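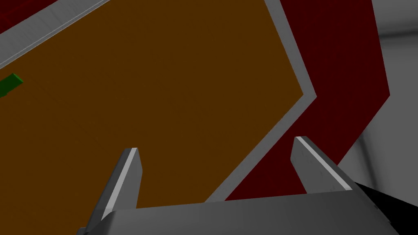

Home Forums Members Search Log in

Ticket Holders' Forum > Trarkari Festival > Rollover, refunds and camping

Topic: Treatment of camping upgrades under the rollover policy

**Trarkari_TicketOffice**
Posted September 11, 2020

The following statement concerns ticket holders whose admission to the Trarkari Festival was carried over to next summer.

All weekend admission tickets remain valid for the new dates. Ticket holders are not required to take any action, and existing barcodes will be accepted at the gates. Refund requests for admission tickets closed at the end of April and cannot be reopened.

Camping upgrades at the Bellis field are subject to separate arrangements. The landowner has reduced the area available to the festival, and the number of pitches in the quiet camping section will be 460. Holders of quiet camping upgrades will be offered either a pitch in that section, allotted in order of original purchase, or a pitch in general camping together with a refund of the difference in price.

Shuttle passes issued by Lelix are not sold by this office. Holders should contact the operator directly.

Questions of general interest may be placed in this topic. Please do not post order numbers.

**northgate_rows**

Thank you for the statement. I would ask the office to clarify one point. My group purchased five weekend tickets in a single order through Brokora, but the quiet camping upgrades were added later, in two separate orders. If pitches are allotted in order of original purchase, does that mean the purchase of the ticket or the purchase of the upgrade? The answer decides whether we camp together.

**Trarkari_TicketOffice**

The relevant date is that of the upgrade. Where upgrades are attached to the same admission order, the office will try to place them together, but it cannot guarantee this.

**lowe_end_listener**

I wish to register an objection to this arrangement. Quiet camping was advertised as a separate product with its own price, its own entrance and its own rules on noise after midnight. Many of us who buy it are past retirement age, and several in my party would not attend without it. A pitch in general camping is a different product, and returning the difference in price does not make the two equal.

In my view, any person who is not given a quiet pitch should be entitled to a full refund of both the upgrade and the admission ticket, whatever the April deadline. In April we had no knowledge that the field would be smaller. We made our decision on the information supplied at that time.

**Palisade42**

I respectfully disagree with the previous post in part. The terms of sale, which all of us accepted, state that camping is sold subject to the site plan and that the plan may change. The festival has lost a full season of income. If every holder of an upgrade could return the admission ticket as well, there might be no festival next summer for any of us to attend.

I do agree that the upgrade should be refunded in full to any person who declines the general camping pitch. The statement does not appear to offer that choice. Perhaps this is only a matter of wording.

**lowe_end_listener**

The terms also state that the organizer will offer a refund in the event of a "material change." I would be grateful to learn who decides whether a change is material. If the organizer decides alone, the clause has little value to the purchaser.

I have every wish to see the festival survive. I have attended it 19 times, in all weathers, including the year the main stage closed for most of the second day. That loyalty does not remove my right to receive what I paid for.

**drumline_retired**

It may be helpful to keep two matters apart. The first is what the festival is obliged to do. The second is what it would be sensible for the festival to do. On the first I express no opinion. On the second, the number of people who would really return everything is likely to be small. A short second refund period for quiet camping holders only would cost less than the goodwill now being lost in this topic.

I would also point out that earplugs and a pitch at the far hedge have served me very well in general camping. The metal stage closes before the dance tent does, and the hedge is on the metal side.

**lowe_end_listener**

The hedge is a fair suggestion for those who can walk from it. It is a long way from the washrooms, and the path is uneven.

**northgate_rows**

On the matter of access: are pitches in the accessible camping section affected? My mother holds an upgrade for that section, and the statement refers only to quiet camping.

**Trarkari_TicketOffice**

Accessible camping is not affected. All existing bookings in that section will be honored in full, including one companion for each booking. The section remains beside the east gate.

With regard to the earlier posts, the office acknowledges that the wording of the statement was incomplete. A holder who does not accept a pitch in general camping may return the upgrade for a full refund of its price. The question of admission tickets has been passed to the festival management, and no commitment can be given here.

**Palisade42**

That is a satisfactory answer on the upgrade. Can the office also state how many upgrades were sold? Holders could then judge their own chances.

**Trarkari_TicketOffice**

On present figures, 164 holders of quiet camping upgrades will not receive a pitch in the section. This number will fall as upgrades are returned, and a waiting list will be kept in order of purchase. Holders will be informed of their position by email at the address registered with Brokora. Please check that this address is current.

**mudguard_b**

I have read the topic with interest, as I hold a Lelix pass as well as an upgrade. I wrote to Lelix and was informed that shuttle passes will be moved to the new dates on request, but that the request must be made by the person who paid. Members who bought passes as a gift for someone else should bear this in mind. The late bus from the station is not confirmed. Lelix advised me that the timetable will be set in spring.

**drumline_retired**

Thank you. The late bus matters a good deal to those of us who do not drive after dark. If it is withdrawn, I would ask the festival to open the campground the evening before, as it did some years ago.

**lowe_end_listener**

I support the request for early opening. I also note the office's reply concerning the upgrade, and I accept it as an improvement. I do not withdraw my objection on the admission tickets, and I have put it in writing to the management. I will post the reply here if I am permitted to do so.

**Palisade42**

I remain of the opinion that the admission tickets should stand, although I would read the management's reply with interest.

**Trarkari_TicketOffice**

Early opening of the campground depends on the license for the Bellis field, and an application has not yet been made. The request has been recorded. This topic will stay open for further questions, and any decision on admission tickets will be posted here before it is sent by email.

Contact the moderators | Forum rules | Copyright 2020 Trarkari Festival | Back to top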